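**Ticket 854 - gripper width reads "open" while holding thin clear items**

Component: Sison (width and contact estimator)
Opened by: Keegan Tawhiri
Status: fix on branch, waiting for review

**Symptom**

Sison takes the wrist fisheye stream and gives out a jaw width and a holding / not holding flag. With thin, see-through items the flag drops to "not holding" while the item is still between the pads. Warnevus then throws out the grasp segment at import. Boxes and other solid items are fine.

Lestik config is the default one. Same result on two workstations, so I don't think it's the GPU driver.

**Steps**

1. Load the November set in Warnevus.
2. Run Sison with debug overlay off.
3. Filter for segments shorter than 13 frames.

Most of what comes up is clear packaging. Typical case, an item held edge-on between the two black pads, pale at the top and brown lower down, with a pale wall behind it:
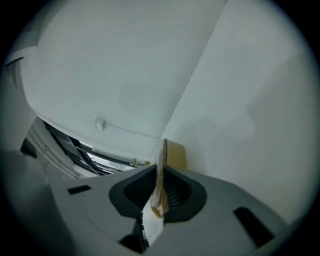
Marloes Postma: Have you looked at the background mask before blaming the width model? Prurnix had the same trouble last spring. The mask grows into anything pale that has a pale wall behind it, and the width step then sees a gap where there isn't one. Try it with the mask switched off and post the numbers.

**Mask off, 14:20**

Ran it with `mask.enabled: false` on 400 segments.

- mask on: 290 kept
- mask off: 387 kept

So Marloes is right, most of the loss comes from the mask. The other 13 are still dropped with it off. I went through those by hand and they are a different fault - the tracker starts on the wrong edge and never gets back to the pad.

Leaving the mask off is no good as a fix. It's there to stop people and clutter in the room from being picked up as part of the gripper outline, and frames like the next one need it. There is an arm reaching in behind the top edge of the gripper, and a large grey shape bulging up on the right-hand side. 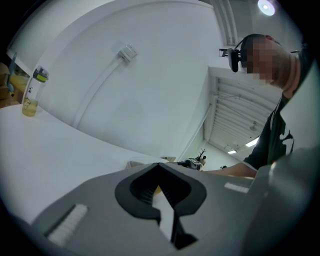
With the mask off, the outline fit on that kind of frame wanders up towards the arm and the width value jumps by several millimetres between frames. That would get past the holding flag but spoil the width curve, and Lestik uses the curve for training.

**Change made**

- Mask is now clipped to stay outside a fixed polygon round the pads. The polygon comes from the calibration file.
- Tracker start point is taken from the last good frame instead of the frame centre.
- If the calibration file has no polygon, Sison logs a warning and falls back to the old behaviour.

Branch is `sison-pad-clip`. Unit tests pass. The full re-import hasn't been run yet, the shared machine is busy until 18:00.

**Still open**

- Khurram Minhas wants the polygon stored per device - the two older grippers have slightly different pads. Needs a schema change in Warnevus.
- Segments already thrown out need re-importing from raw. Please don't delete the raw folder.
- Lorna Umali to review the branch.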